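3.2 Table size and seating in small apartments

The Susley survey covered 60 households living in apartments with one or two rooms. Each household kept a log for 12 days in July and wrote down what the main table was used for, who sat at it, and how long it stayed in use. Meals made up less of the total than we expected. Homework, bills, sewing and phone calls took up most of the afternoon hours, and in many homes the table was cleared and set again several times a day.

Households in the Soleck building had square tables with sides of 900 mm. Those in Tôn mostly had longer tables pushed against a wall, which left one side out of use. We treat the two groups separately in the rest of this section.

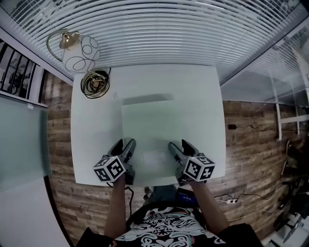

Figure 4. A white square table in use, viewed from directly above.

Reach was the complaint that came up most often in the Tôn logs. People seated at the short ends had to ask for dishes to be passed, and children tended to stand up. In Soleck the more common complaint was a lack of room for a second activity while someone was eating. Several households dealt with this by eating in two shifts.

We also compared the logs with the floor plans collected for the earlier Prulent study. The distance from the table to the stove had little effect on how long the table was used. The distance to the nearest window mattered more, mainly in the late afternoon, and the difference was larger in homes with school-age children.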